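Robot grippers, again

Skurneo says its new soft-goods gripper handles fabric and film "as well as a hand." We have read that line on a lot of boxes. The Trundwood group has spent the past two weeks swapping the Skurneo pair against the older Collet pair on the same humanoid, with the same controller and the same bedroom chores, and the results are less exciting than the brochure.

Each pair got 73 tries at lifting thin plastic off a mattress. The Skurneo pair finished 8 more of them than the Collet pair did. That is a difference, and I will print it, but the Skurneo runs all came second, after the operators had plenty of practice. Swap the order and I would like to see what is left of those 8.
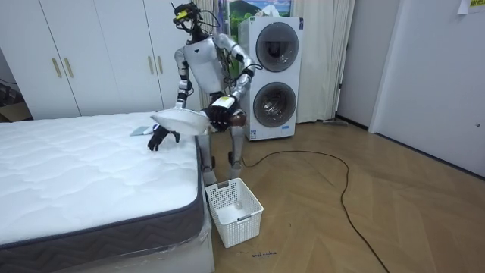

Branwen Ellis

Plastic film is a fair test, I'll give them that. With one gripper pressed down on the quilting and the other working at the sheet, the robot has to stoop a long way over the bed, and neither pair makes that reach any shorter. Most of the failed tries in the log are put down to arm position. A better fingertip does nothing for a wrist that shows up at the wrong angle.

The price gap is $2000 a pair. Trestton, who sell both, point to the softer pads and the quicker close. The pads do mark fabric less. The quicker close I could not see from where I stood, and the controller seems to eat most of it anyway - there is a pause before every grasp that no gripper is going to fix.

I have asked for 4 more days with the order reversed and new operators on both pairs. Until then the Collets are staying on my list, and the Skurneos can wait for June.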